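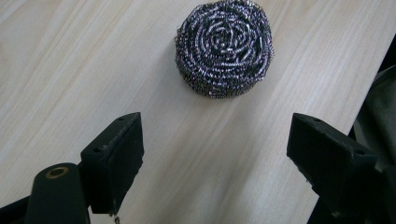
**Jurkotari Hand Gripper** is a two-finger tool for school robot clubs, price 122 per kit. Students practice first on easy things, then on a steel scouring pad, which has many curls and no flat side to hold. The fingers have small round holes, likely for screws or mounting.

Clubs in the Prondex student cup may use it without changes.
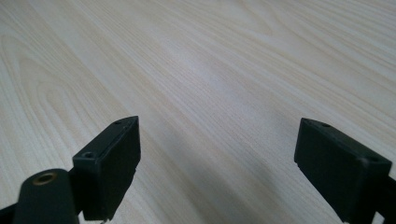
Flodberg writes that their club would like softer pads for the June round. Soft pads are sold apart, order number 467.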